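Gripper pre-run check, Gisard build
Shared workshop, Friday session. Checked by Apinya.

1. Finger pads: OK. The new rubber grips beautifully, so pleased with these!
2. Marker cubes: OK. Give the faces a wipe before every run.
3. Indicator LED: OK, green on power-up.
4. Housing screws: 3 re-tightened, threadlocker next time.
5. Cap camera cables: OK, but leave slack at the collar.
6. Handle loop: OK. Comfy as, even after 12 runs.
7. Floor around the fridge: WATCH. Mind the big water bottles and your toes.
8. Fridge door: OK, swings freely.

Fridge task, blue item, marker cubes in use: 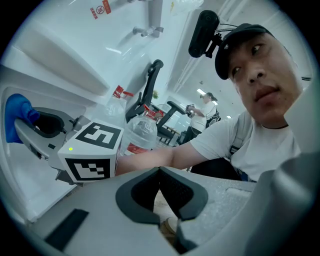
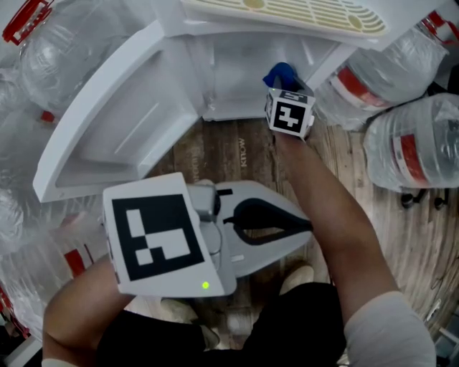
Jirayu Hemmin: Love the list! Could you add battery charge as item 9? Mine dropped out halfway through a run and I lost the lot.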